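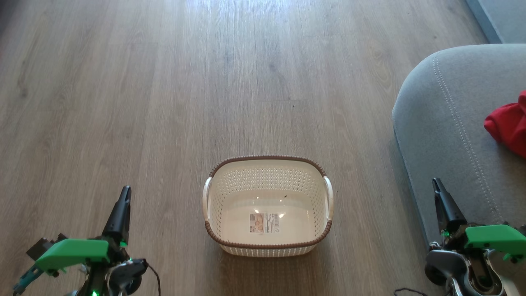 Garnton Youth Council: your questions answered

Thinking of standing, voting, or just finding out what goes on? Brilliant, you've come to the right page. If your question isn't covered, drop us a line through the contact form and we'll add it.

Who can stand for the Youth Council?

Anyone aged 11 to 18 who lives in Garnton or Plillthorpe, or who goes to school or college in either. You don't need to have done anything like it before. Our current chair, Ewurabena Akolgo, had never spoken at a meeting until her first one with us, and she now puts questions to the full town council (and gets answers!).

How many seats are there?

There are 26. Garnton has 18 of them and Plillthorpe has eight. If more people stand than there are seats in your area, we hold a vote. If fewer stand, everyone who put their name forward gets in, and we fill the gaps in the spring.

How do I put my name forward?

Fill in the nomination form and get 2 people who are also aged 11 to 18 to sign it. They can be friends, but not your brother or sister. You'll also need a short statement saying why you want the job. Forms go to the town hall front desk or can be sent in online. If you're under 16 we need a signature from a parent or carer too.

How long can my statement be?

Up to 420 characters, spaces included. It sounds tight, and it is, but some of the best ones we've had were a good deal shorter. Say what you'd like to change and where. "More lights on the path behind the Magsi Centre" beats a long paragraph about caring for the community.

When is the election?

Voting takes place in November. Schools and colleges run their own polling during the day, and there's a polling table at the Magsi Centre from 3.30pm until 7pm for anyone who is home educated, working or on an apprenticeship. 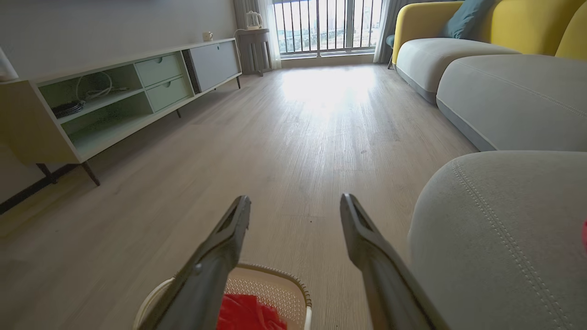

Can I vote if I'm not at school in Garnton?

Yes, as long as you live here. Bring something with your name and address on it. A letter is fine, and so is a bus pass with a letter from home. You can only vote once, so if you've already voted at school please don't come along and do it again at the Magsi Centre.

Do political parties get involved?

No. Candidates stand as themselves, and party names and logos aren't allowed on posters or statements. You're very welcome to belong to a party in your own time, and several past members have, from all sides. It makes for some cracking debates.

What does the Youth Council decide?

We have our own small grants pot and the final say on how it's spent. Last year that meant a new bike shelter, two music nights and kit for the Plillthorpe girls' football team. On everything else we advise. The town council has to reply in writing to any motion we pass, and it has 48 days to do it. Our late bus motion went back and forth three times before the Movell route got its extra evening run, and we are still very pleased about that one.

How much time does it take?

One full meeting a month, from 5.30pm to 7pm, plus a working group if you'd like to join one. We don't meet in August. Over exam season we keep things light and you won't be marked down for missing a meeting. If you miss three in a row without letting us know, we'll get in touch to see whether you still want your seat.

Will it cost me anything?

Not a penny. Bus fares are paid back on the night, and there's always food. Tell us about allergies on your form.

I hate public speaking. Is it still for me?

Very much so! Plenty of members hardly speak in the chamber and do wonderful work on surveys, posters and research. We also run a relaxed training evening for new members, where you can have a go at the microphone with no one else listening in.

Can the public watch meetings?

Yes, please do come. Agendas go up a week before. There are step-free seats and a hearing loop, and questions from the floor are taken at the end.
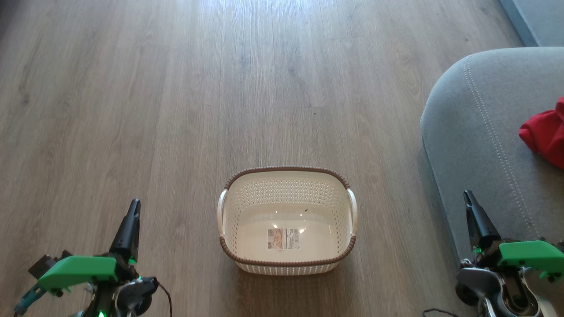
Wood-look flooring and a cream-coloured basket.

Who do I complain to if something goes wrong in the election?

Faisal Cheema is our returning officer and looks after the count. Write to him at the town hall within five working days of the result. He will look into it and reply to you directly. A recount can be asked for by any candidate on the night.

What happens when I turn 19?

You can finish your term. After that, lots of people stay on as mentors, and we'd love to have you.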